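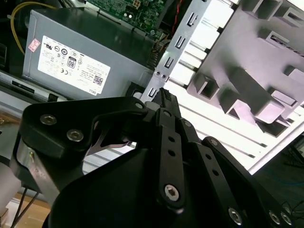

Clasley Refurbished Desktop Tower

We've had a soft spot for the Clasley ever since our Wistport shop opened, and it's still the one we point people to when they want a plain, dependable machine for letters, bills and the odd film of an evening. It stands 420 mm tall and 410 mm deep, so do measure under your desk first — we've all been caught out by that one!

Price £225, with a 3 year guarantee and a mains lead in the box. Keyboards and screens are sold separately, and you'll find them on our Vusov page.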